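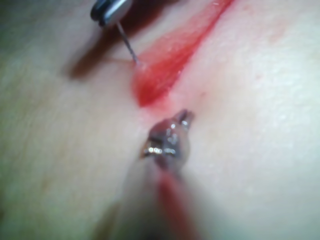 Start at the end you can see best, Naima Fawzy told me in my first suturing lab, and don't you dare pull until you know where your point is going. I wrote that inside the cover of my notebook and I still read it before I teach!

Chapter 2: Before the First Stitch

I used to think closing a long incision was all about the knot. So I tied knots on everything — shoelaces, drawer handles, my sister's bathrobe — and then made a mess of my first real row, with the needle going in at a slant every single time.

So we'll leave knots for Chapter 13. In this one we stay with the needle: how to hold it in the driver, how to bring the point to the wound edge, and how far back from that edge to go in (this is where most of my students get timid and take tiny bites that tear). Look at both margins before you touch either one. They rarely match, and a crisp edge is easier to judge than one that blends into the skin next to it.

Have your practice pad ready and turn your lamp until the shadow of your hand is off the cut.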